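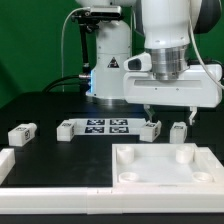 The Benik bench, with the four legs lined up and the table top in front.

Screwing a leg into a small table is an easy job for a person and a hard one for a robot arm. The thread has to meet the socket nearly straight on, and if it goes in at a tilt the first turn jams it. Dwynwen Probert's group at Grosteo has spent the past year on that one step, and the first full set of results was shared with project partners on 2nd April.

The group works with a plastic table in five parts, a square top and four legs. Every leg carries printed square markers so that the cameras can work out where it is and which way it is facing. Earlier versions of the method, called Trekness, relied on those markers from start to finish. That worked for finding a leg and picking it up. It worked less well in the last few centimetres, where the marker is often partly out of view and a small error in the estimated angle is enough to spoil the first turn.

The new version hands over part of the way through. The markers guide the arm until the leg is held near its socket, and from then on a model trained on the wrist camera's pictures makes the small corrections. Mabli Owen and Elis Ellis collected the training data by steering the arm by hand through 1343 insertions, including a good number that were started badly on purpose and then put right.
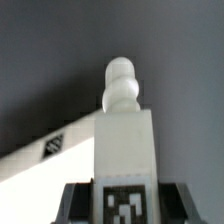 A leg between the fingers, seen from the wrist camera.

In testing, the arm was given 800 attempts with the legs placed at random within reach. It started the thread cleanly in 600 of them. The marker-only version, run on the same bench in March, managed fewer than half. Most of the remaining failures were of one kind: the leg touched the rim of the socket, shifted slightly in the grip, and the model carried on as if it had not moved.

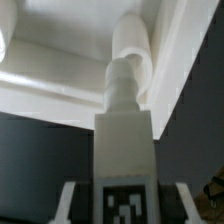
Nour Atallah is now looking at whether the grip can be checked again after each contact. A short pause to compare the leg's position with where it was before the touch adds a little time to each insertion. In a first trial of 12 runs it caught every slip, although that is too few to say much yet. The lighting also needs work - bright patches on the white plastic still confuse the model now and then.

The code and the recorded insertions will be put on the partners' site once Eirlys Pumphrey has finished checking the labels. Groups with a similar arm who would like to try the method on their own parts can ask her for early access.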